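Against the Base Fare
Posted by Aisling Horgan, Saturday, December 17, 2022
Filed under: fare construction, regional air, ancillaries

The unbundled fare was sold to Canadian travellers as a transparency measure. Seat, bag, boarding order and change rights would each carry their own price, and a passenger would pay for the items used. I supported this in print for several years. I no longer do, at least in the form in which it is now practised on short regional sectors, and I want to set out why in terms of how the fares are built.

Start with what a base fare is. In a bundled tariff, the lowest published fare buys a defined product: carriage, one checked bag to a stated weight, a carry-on, and usually a seat assigned at check-in. The fare classes above it vary mainly in flexibility. In an unbundled tariff the lowest fare buys carriage and a personal item, and everything else moves to an ancillary schedule. The schedule is filed separately, displayed later in the booking path and, critically, priced dynamically. The base fare is a number you can compare. The ancillary schedule is a set of numbers that may change between the search page and the payment page.

In September I priced a return itinerary on Zerno, the carrier that now operates most of the thin routes I fly for work. The advertised base fare was $53 each way. One checked bag, added at booking, was $40 per direction. The same bag added at the counter would have been more than the fare. With the bag and a seat selected in both directions, the total came to $183 less than the fare I paid on the same routing the last time a full-service carrier flew it. That is a real saving and I do not dispute it. My objection is to the fact that it took me four separate page loads and two abandoned sessions to establish it.

Peadar Ó Riain has argued on this site that a motivated buyer can always find the total. This is true and beside the point. The cost of finding it falls on the buyer, it recurs with each purchase, and it rises with the number of carriers compared. A search across three carriers with two bag options and two seat options per direction is a modest spreadsheet. Most people will not build it. They will sort by base fare, because that is the column the aggregator lets them sort by.
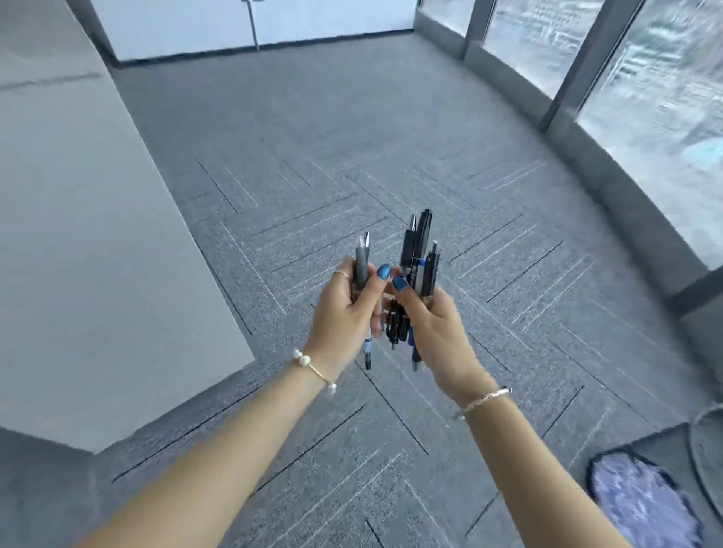 The aggregators deserve their share of the blame. Skivodon has had a bag toggle for some time, and it works by adding a flat estimate to every result from a given carrier. The estimate is not route specific. On Zerno the bag price varies by sector, by date and by how full the hold is expected to be, so the flat figure is too high on some days and too low on others. The ranking that results is wrong in a way that cannot be detected from the results page. I would prefer no toggle at all to one that reorders the list on a guess. Costello, to its credit, queries the ancillary price live, but it does so only after a flight has been selected, by which time the comparison is over.

The usual defence at this point is that unbundling lets light travellers stop subsidising heavy ones. On a dense leisure route I accept this. A weekend passenger with a knapsack imposes lower handling costs than a family with skis, and there is no good reason for both to pay the same. The argument weakens on northern and interior routes, where the share of passengers checking a bag is very high and the reasons are not discretionary. People flying out for a medical appointment bring enough for an unplanned extra night. Trades bring tools. Students bring what they own. When nearly everybody buys the ancillary, it has stopped functioning as an option and become a portion of the fare that is displayed late.

There is also a liability question that gets too little attention. When Eimear Mac an tSaoi had a connection cancelled last winter, the carrier refunded the base fare within the week. The bag and seat charges sat in a different ledger, under a different claim form, and took a further two months. Her case was not unusual in my correspondence. Splitting the price splits the paperwork, and each fragment is small enough that many people let it go. I have no figures on unclaimed ancillary refunds and I doubt any carrier will volunteer them.

What would I change? I am not asking for a return to regulated tariffs, and I do not think unbundling should be prohibited. Two narrower rules would do most of the work.

The first is a standard basket. Every carrier selling a domestic itinerary would be required to display, at the same size and at the same moment as the base fare, the price of carriage plus one checked bag of a common weight plus an assigned seat. Carriers would remain free to advertise whatever else they liked. Aggregators would be given the basket price as a data field and could sort on it. Alfredo Soriano, who spent a long career in fare filing, tells me the distribution standards already accommodate this and that the work on the carrier side is minor.

The second is a price hold. Once the basket price has been displayed, it should stand for the length of the session. A bag quoted at $40 should not become something else between the passenger details page and the card form.

Fionnuala Daly has raised a fair objection to the first rule, namely that carriers would shave the basket to the regulated minimum and load the margin onto whatever falls outside it. They would. Carry-on charges would probably rise, and so would the fee for changing a name. I regard this as tolerable. The basket covers what the typical passenger on a 400-kilometre regional sector buys, and a distortion at the edges is preferable to one in the middle.

Nemeo, which flies a handful of turboprop routes, already publishes something close to the basket price voluntarily. It ranks poorly on every aggregator as a result, usually below carriers that cost more once the bag is added. I have flown it twice this autumn and will book it again in the new year, provided the schedule holds.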